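**Renden opens trial of Kudska tray-carrying package in simulation**

17 June 2026

Renden has put its Kudska package on open trial, giving buyers a way to test two-handed tray carrying in simulation before they order any hardware. The trial opened this week to integrators and small automation teams, and it runs for the same price for everyone: 200 dollars a month per seat, with no charge for the first 14 days.

Kudska is sold as a software kit. It covers one task family, in which a robot with two arms takes hold of an open box or tray, lifts it and carries it from one part of a building to another. The kit comes with a set of simulated rooms, a robot model with a gripper on each arm, a recorder for saving runs, and a scoring tool that grades each run after it ends.

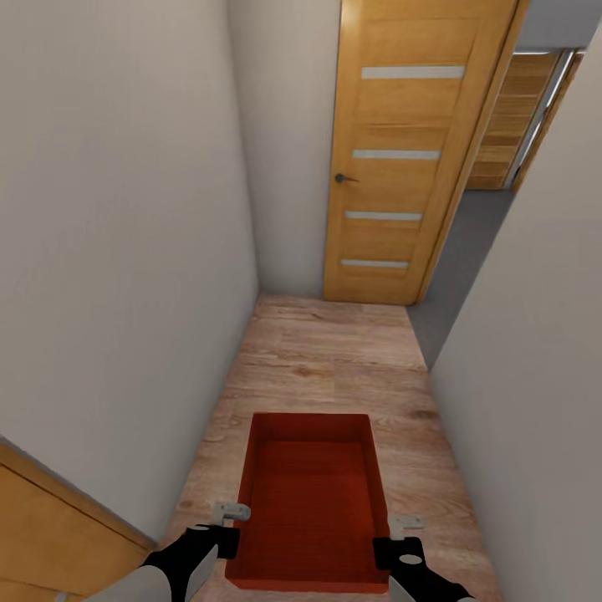
Renden says the home interior is the part of the kit that early users asked for most. Earlier versions shipped only with open warehouse floors, where a carrying robot has plenty of space to turn. Doorways, corners and short passages are harder. A box held out in front of the robot takes up space, and a plan that works well on an open floor can fail when there is a wall close by on each side.

The current release has 252 room layouts. Users can change wall finish, floor finish and lighting in each one, and can swap in their own room files if they are saved in one of the formats the kit accepts. Furniture can be added or removed, but door positions are fixed for now. Renden lists movable doors as planned work and gives no release date.

A run in Kudska is recorded from several viewpoints at once. One camera looks out ahead of the robot, and each gripper has its own close view. All of the views are saved with the same clock, together with joint positions and gripper opening. Buyers can turn off any view they do not need, which makes the saved files a good deal smaller. 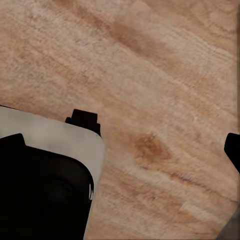 The close views are meant for people training grasping models, who often need to know what was between the fingers at a given moment. They also take up most of the storage. A full set of sample runs, 2797 in all, is included with the trial and can be downloaded in parts. Renden advises getting the smallest part first and checking that it loads before starting on the rest. The samples include failed runs as well as good ones, and each run is labeled with its score.

Besnard, a firm that fits out small parts warehouses, has been using the kit since spring and gave Renden permission to publish its notes. The notes are mixed. Besnard found the setup simple and said its staff were recording their own runs on the first day. It liked the scoring tool, which marks down a run for tilting the load, for touching a wall and for letting go with one gripper before the other. It was less happy with the way the kit handles soft or flexible containers. In Kudska, every box is treated as rigid, and a thin-walled tray that would bend in real use keeps its shape.

Besnard also asked for better control over how grippers approach the side of a container. In the current release the user picks an approach angle from a short list, and the same angle is used for both arms. Renden says separate settings for each arm are in testing now. 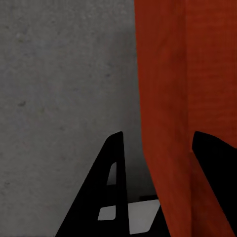 *View from one of the gripper cameras in Kudska, with both fingers near an orange-red surface.*

The scoring tool can be used apart from the rest of the kit. It reads a saved run, applies a list of rules and writes a plain text report. The rules can be edited. A buyer who cares only about whether the load stayed level can switch off the others, and a buyer with very tight spaces can make the wall rule stricter. Reports from two or more runs can be put side by side on one page.

Support during the trial is by email only. Paying users get a shared help channel and one remote setup session. Renden's support desk in Midalham handles both, and the company says it aims to answer within one working day.

The kit needs a desktop computer with a recent graphics card. Renden recommends at least 32 GB of memory for recording with all camera views turned on. It will run on less if the close views are off. There is no browser version, and laptops are supported only if they meet the same requirements as desktops.

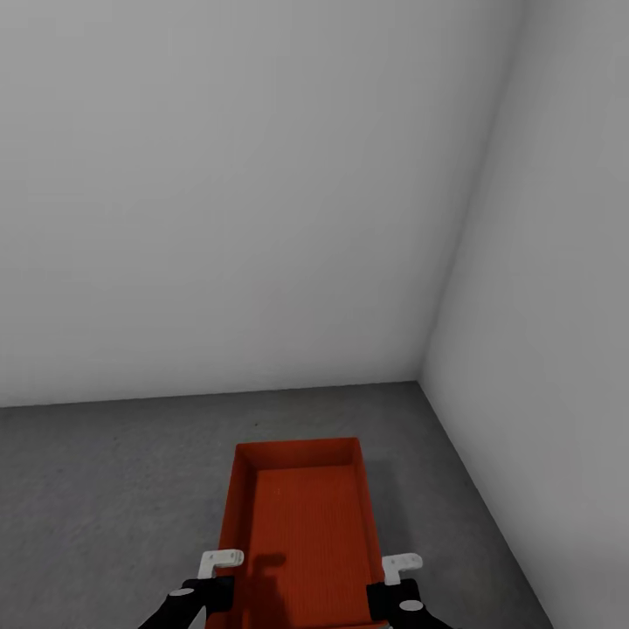

*A Kudska room with gray walls and floor. The two grippers are placed at either side of the tray.*

Moving from simulation to a real robot is left to the buyer. Kudska exports motion as a list of timed joint positions, and Renden provides converters for 3 common arm controllers. Other controllers will need a converter written by the user, and the export format is described in the manual. The company makes no claim about how well a model trained only on Kudska runs will do on a real floor, and it tells buyers to plan for testing at low speed with an empty tray.

Trial accounts are limited to one seat per company. Runs recorded during the trial belong to the user and can be kept after it ends, but the room files and sample runs may not be passed on to others. Companies that want more than five seats are asked to contact Renden for a quote.

Sign-up is open until the end of June. Accounts opened before then keep the current monthly price for a year. The next release, with the separate arm settings, will go to trial and paying users at the same time.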